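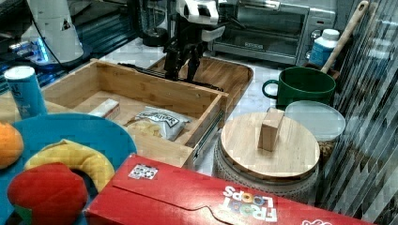 Open drawer with snack bag, plate of toy fruit in front

Galinside: Skameck Harbor Expansion
Digital add-on for the base game. Requires Galinside, version 11 or later.

Skameck Harbor adds a coastal region with 3 dungeons, a guild dock and a new crafting line for ship fittings. The level cap rises to 90. Characters below the cap can enter the harbor but not the lower vaults.

Contents
Skameck Harbor region map
Ndung'u class, with 2 skill trees
Guild dock – one per guild, transferable by the guild leader
Harbor soundtrack by Nyokabi Langat

Installation
Redeem the key in the Vistska launcher under Account, then Add-ons. The download starts at the next launch. Servers restart every Monday and keys cannot be redeemed during the restart.

Compatibility
Saved outfits and key bindings carry over. Custom interface mods built for version 10 do not load and must be updated by their authors. Dungeon design by Wafula Athumani.

Keys are bound to one account and cannot be returned once redeemed. Unused keys do not expire.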